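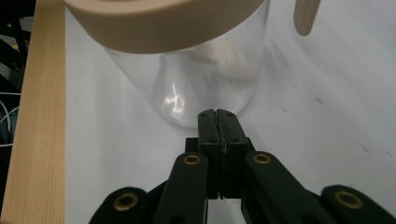
A clear glass container on a white tabletop.

February
By Tharushi Akanda

I came to The Bestasau Line the way I come to most television, which is to say my sister wouldn't stop texting me about it. It's a period drama set in a salt port called Anport, three families, one harbour, a lot of wet wool. I put the first episode on while folding sheets and by the second I'd stopped folding.

If you haven't seen it, the story starts with the Talukder family arriving by boat to take over a warehouse they've bought without ever laying eyes on it (as you do). The roof's half gone and the harbourmaster already hates them. Their eldest, Mina, can do sums faster than any of the clerks, so naturally they won't let her near the books until everything has gone horribly wrong. I love her. I'd watch a whole season of Mina correcting people's arithmetic.

What got me in was how small the trouble is. There's a fight over a drain that goes for nearly two episodes! A shipment gets entered in the ledger as 1639 sacks when only 1119 came off the boat, and that one line of ink keeps the plot going right through to the finale. My husband thought this sounded like the dullest thing on earth, then wandered in during the warehouse audit and sat on the arm of the couch for 40 minutes with his coat on. 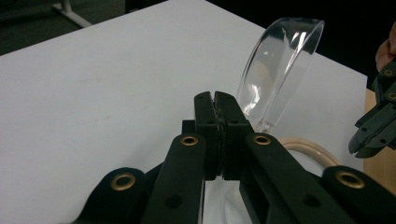 The acting is a bit up and down in the early going. The harbourmaster shouts everything, even good morning, and I could have done without the romance between the two pilots, who have the chemistry of a pair of gumboots. But Esperanza Obi as the widowed grandmother is marvellous. She has one scene at a kitchen window, no dialogue, where she decides to forgive her brother, and you can see the very second it happens. I rewound it. Twice.

The town was built from scratch in a paddock outside Prarnholm, and I read that some 3000 roof shingles were cut by hand for it. You'd believe it. Everything looks heavy and a little bit damp, and the colours are all greys and browns until the market episode, when somebody finally lets in some orange.

My one real grumble is the sound. The wind never lets up and I had the subtitles on from start to finish.

A second season's been filmed and I've already told my sister she's not allowed to watch ahead. She will, of course.

COMMENTS

marg_in_the_hills: The drain episodes were my favourite too! Had no idea I cared about drains.

Dev P: Disagree about the pilots, I thought they were sweet. Agree about the wind.

oldsaltlorna: Does anyone know if the ledger song is out anywhere? The one they sing when they're loading up.

marg_in_the_hills: Lorna, I've looked and can't find it. It's over the credits on episode 3 if you want to hear it again.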